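Topic: Grandmother's service as a cadet nurse – where do I look next?

quiltrunner50
Posted 9 April 2023

Hi everyone! My grandmother trained as a cadet nurse during the war, and I'm trying to put her story together for our family reunion (nearly 50 of us are coming, so no pressure). I have her pin and a stack of letters, but nothing official. My aunt swears she served overseas. The letters only mention a hospital near the train depot in Skendix, and she complains about the coffee there a lot. Where would you start? 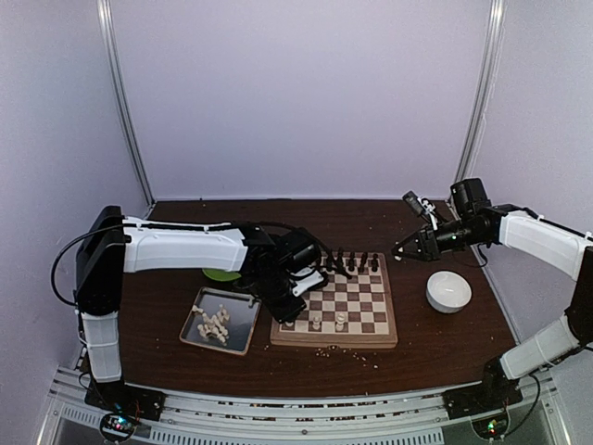
White upper link reaching across the dark tabletop.

marshhen
Welcome! I'd start with the membership cards, if you haven't searched those yet. Try her maiden name and every bad spelling of it you can think of. My mother's card was filed under a spelling none of us had ever seen, and it took me most of a winter to find it.

ojala_reader
I'd go to the nursing school first. The cards give you dates and a school name and that's it. Also, I'd be careful with the overseas part. Most cadets finished their training here in the States, and family stories do grow over the years.

quiltrunner50
Oh, I don't want to be the one to tell my aunt that! The school was called Bredex Memorial and it closed years ago.

marshhen
I don't agree that the cards are a waste of time, ojala. Mine had a home address on it, and that led me to a cousin with a whole album. But yes, do both.

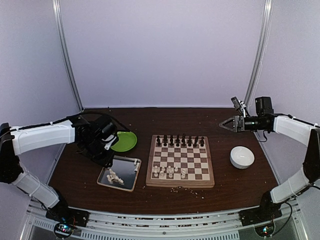 As for the closed school, ask the county library who took the records. Ours went to a hospital basement and then to the historical society, and I had to write five letters before somebody wrote back – a lovely long letter, too, with her grades in it.

ojala_reader
Fair enough about the address. I still wouldn't print "overseas" in a reunion booklet without a paper to back it up.

quiltrunner50
I'll leave it as "family remembers" for now. Writing to the library tonight, thank you both!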